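The Patience of Teaching a Hand

At Selivus, a small company in Tilcombe, the working day begins with a list of tasks taped to the door. Most of them would not impress a child of four. Pick up the vegetable. Put it on the plate. Take it off again.

Sewwandi Gunawardena has done these tasks 871 times since the start of February, and she has not touched a vegetable once. She wears a pair of thin gloves full of sensors, and the robot copies what her fingers do. Every attempt is recorded, with the camera view and the position of each joint, and becomes one example for the learning system.

"In the beginning I was moving too nicely," she told me. "The system learned only the nice way. Then the object was a little bit to the side, and it did not know what to do." 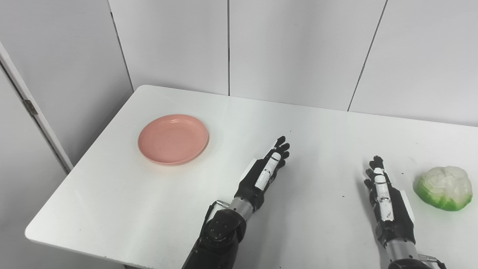
So now she changes the starting positions on purpose. She also keeps the attempts where the grip slips and she must try again, because a model which has never seen a mistake cannot recover from one. Of the 871 recordings, 496 were accepted for training. The others had a lost signal, or a pause too long, or a glove which needed new calibration.

The decision to keep or to throw away belongs to Elis Meredith, who watches the recordings at double speed in the next room. He is strict, and the two of them argue – politely – over a hesitation of one second. Meredith thinks the model will learn to hesitate too. Gunawardena thinks that a person also hesitates before a round thing.

I was allowed to try the gloves. My first grasp closed on air, some way before the object, and my second pushed it away. It is strange to feel nothing in your fingers while you watch other fingers working. Gunawardena said that this feeling stays for 2 weeks and then it goes.

The next target is 400 accepted recordings with both hands together. She had started on them before I found my coat.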